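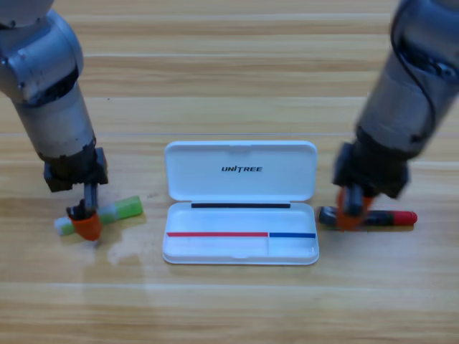

Un estuche blanco abierto, con un rotulador a cada lado.

Plovari, el kit para hacer un periódico de barrio: reseña después de dos números

Vivo en Strand, un barrio que sale en la prensa de la ciudad cuando arde un contenedor. Si el contenedor no arde, no salimos. En mayo publicaron una carta de un señor que había atravesado nuestra avenida en coche, con las ventanillas subidas según contaba él mismo, y que nos describía como quien vuelve de una expedición polar. Escribimos una respuesta. Nos la recortaron a un párrafo y le pusieron de título «Otra opinión».

De aquel disgusto salió la compra del kit Plovari, que promete «un periódico vecinal en tus manos en nueve días». Tardamos bastante más, pero la caja no tiene la culpa de que en mi escalera haya tres facciones.

Qué trae

Una guía en papel, las plantillas de maquetación (se descargan con un código), un cuaderno de entrevistas, fichas para anotar quién ha dicho qué y cuándo, y un vale para imprimir 500 ejemplares a dos tintas. La guía la firma Folke Brekke, que se presenta como editor de hojas parroquiales y boletines de puerto y escribe con la paciencia de alguien que ha tenido que corregir muchas esquelas.

El capítulo sobre cómo contestar a una información falsa es lo mejor del lote. Brekke recomienda citar la frase exacta, poner al lado el dato comprobable y parar de escribir. Lo último cuesta. Mi primer borrador contra el señor de las ventanillas ocupaba cuatro columnas e incluía una alusión a su coche; el definitivo cabía en media página y lo leyó hasta mi cuñada, que no lee nada que no lleve receta.

También me gustaron las fichas. Parecen una tontería de oficina hasta que el del bar jura que nunca dijo lo que dijo sobre el aparcamiento, y ahí está, con su hora: las seis y diez de la tarde.

Lo que no me convence

Las plantillas. Vienen pensadas para un barrio donde todo el mundo se apellida corto. Cualquier titular en español de más de cinco palabras se desborda y hay que bajar el cuerpo de letra, con lo que nuestra portada sobre el cierre del ambulatorio parecía el prospecto de un jarabe. La traducción tampoco ayuda: la sección de anuncios se llama «Pequeños avisos de gente», y así salió en el primer número, porque a nadie le dio por tocarlo. Hay vecinos que quieren conservarlo.

El vale de imprenta tiene letra pequeña. Cubre la tirada, pero no el transporte, y la imprenta asociada, Stivlow, entrega en la acera. En la acera de verdad: bajé y allí estaban los paquetes, junto a los contenedores (sin arder). Si quieres llegar a las 2.000 copias, la ampliación se paga aparte y el precio solo aparece al final del formulario, cuando ya has escrito tu dirección dos veces.

Y luego está el capítulo sobre publicidad, que sugiere financiarse con «los comercios náuticos de la zona». Strand tiene una mercería, dos fruterías y un locutorio. Le vendimos un faldón a la mercería.

Comparado con Ristik

Antes habíamos probado Ristik, que hace algo parecido pero en forma de aplicación. Es más rápido y más barato, y en una tarde teníamos un boletín precioso que abrió mi primo y poca gente más. El papel se queda en la mesa del bar, se mancha de café y lo lee quien no pensaba leerlo. Para un barrio con vecinos mayores, yo no lo dudaría. Para una urbanización donde todos se escriben por el móvil para quejarse de la piscina — Ristik, sin remordimientos.

¿Lo compraría otra vez?

La guía, sí, y la subrayaría entera. El resto lo compraría rebajado. Es una pena que no la vendan suelta; pregunté por correo y me respondieron con un descuento para una segunda caja.

El segundo número ya está repartido. Llevaba la respuesta a la carta, un reportaje sobre el huerto de detrás del instituto y una fe de erratas del primero, bastante larga. Del periódico de la ciudad no hemos sabido nada, aunque el señor de las ventanillas nos ha escrito pidiendo un ejemplar. Se lo mandamos, con los portes a su cargo.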